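How to clear a floor full of odds and ends with one basket

Small boxes, packets and bottles are slow to put away one at a time. You walk back and forth and the floor looks the same after twenty minutes. The method below uses one plastic basket and usually takes me 21 minutes for a full room. I started doing it this way in October.

What you need

One light plastic basket with holes in the sides
One paper bag for trash
A damp cloth
A clear chair or table to sort on

Step 1. Bring everything out to the middle

Pull things out from under chairs and along the walls and leave them together in the middle of the floor. Don't sort yet. Boxes, bags and bottles can all go in the same group. Tile is easy for this, as you can slide the flat boxes across with your foot.
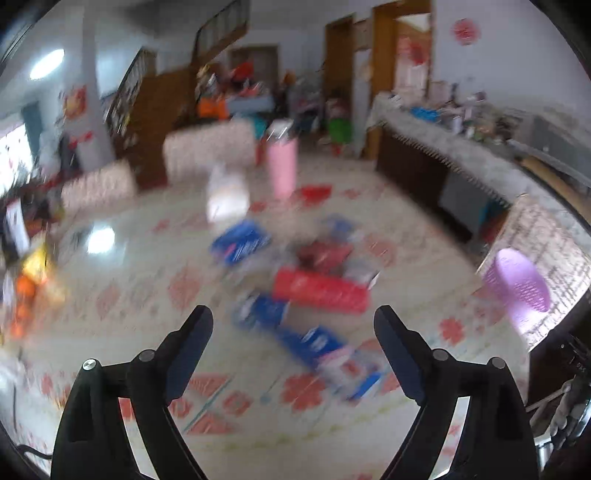 Boxes and packets on the tiles, with the purple basket off to the right.

Step 2. Load the basket in the right order

Long, flat boxes go in first, standing on edge against the wall of the basket. Small packets fill the gaps. Bottles go last and upright — check each cap before you put it in. If a bottle is sticky, wipe it now.

Stop when the basket is almost 4 inches from the top. Any fuller and things fall out when you lift it. The one I use is a Dukia, and the rim bends if you carry it by one side with a heavy load, so take it with both hands.

Step 3. Sort by room

Carry the basket to your chair or table and take things out by room: kitchen, bathroom, bedroom. Anything without a room goes back in the basket until the end. I allow 7 items in that group. After that I have to make a decision on each one.

Step 4. Empty the basket all the way

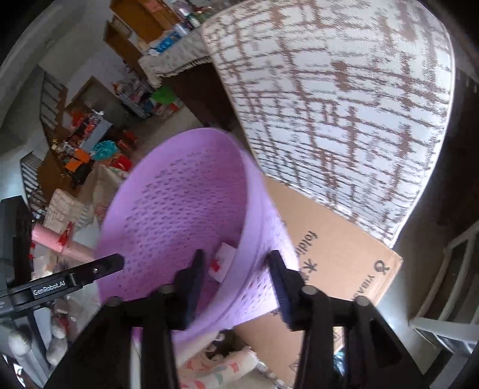

Tip it toward you and look along the inside wall before you call it done. Slips of paper and small wrappers catch against the sides and stay there for weeks. Run a hand around the bottom too.

Step 5. Wipe and put away

Wipe the basket inside and out with the damp cloth. The holes hold dust, and a soft brush gets it out if the cloth doesn't. Let it dry before you stack anything in it.

Soft things such as cushions and stuffed toys should get their own trip. They take up the whole basket and hide whatever is under them.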